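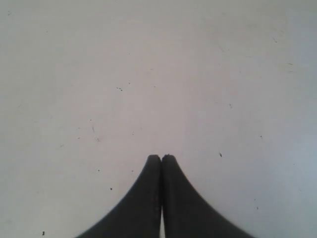 Wiltov wrote:
I do not agree with the first post. Lime in the water is not the reason your bread is flat. I bake with very hard water since December and my loaves rise well.

Sinex wrote:
Then what is the reason? I use 500 g flour, 40 g starter and the same bowl every time. With bottled water it was better.

Peng wrote:
How many times did you try the bottled water? One good loaf is not a proof. For me 40 g of starter is too little in a cold kitchen. I take 100 g and the dough is ready before I go to sleep.
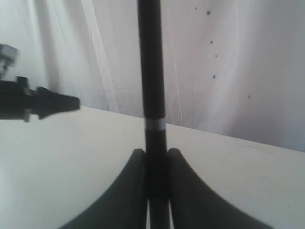
Black rod with silver band, white curtain behind

Sinex wrote:
Two times only. But 100 g makes it too sour for my family.

Wiltov wrote:
Sour comes from long waiting, so more starter can give you less sour bread. Please try it once.

Stolell wrote:
I must disagree with Wiltov here. In my kitchen more starter was always more sour, also with short time. Sinex, what flour do you use?

Sinex wrote:
White, the cheap one. I will try 100 g tomorrow and write the result.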